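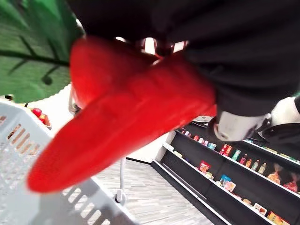 Making a big vegetable last the week

Filed under Kitchen. Last updated 7 Feb 2023

Every household has one vegetable it buys with good intentions and later finds at the back of the fridge, gone the colour of old newspaper. In ours it was cabbage. You need a quarter of it for supper, and the other three quarters move in like a brother-in-law.

Buy it heavy. Pick up two heads of the same size and take the one that feels as if it has something to hide. A bit of raggedness on the outer leaves is fine, as those are coming off anyway. Black slime at the base is not fine, whatever the sticker says.

Don't wash it when you get home. Wrap it whole in kitchen paper or a clean tea towel, put that in a loose bag and stand it in the bottom drawer. If you have no room to stand it, lay it down and turn it over when you remember. 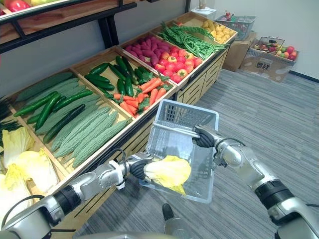
Napa cabbage: put it in the basket last, on top of the tins.

Take leaves from the outside as you need them and leave the knife alone for as long as you can bear. Once you do cut, cut lengthways through the core so the halves hold together, and press cling film right up against the cut face. A brown edge can be shaved off. I have served shaved cabbage to my mother-in-law and lived.

Salting is the cure for having too much. Slice it, weigh it, and use 20 g of salt to every kilo. Squeeze it with your hands until it sulks and gives up its water, then pack it into a jar with the liquid over the top. Leave it out of the sun for 5 days with the lid slack, and stand the jar on a saucer. I left out the saucer once, and the shelf still smells of it in May.

Hinata Koyama wrote in to say she freezes hers shredded, in soup-sized bags, and drops it into the pan straight from the freezer. It won't do for salad, but then neither will most things in my freezer.

The core is good too. Peel it, slice it thin and fry it with the onions. Jayson Sison eats his raw with salt, standing at the sink - I've tried it, and it is better than it sounds, though you do feel a bit like a rabbit with a mortgage.

More in Kitchen: Limp celery / What to do with half a lemon / Bread bins, for and against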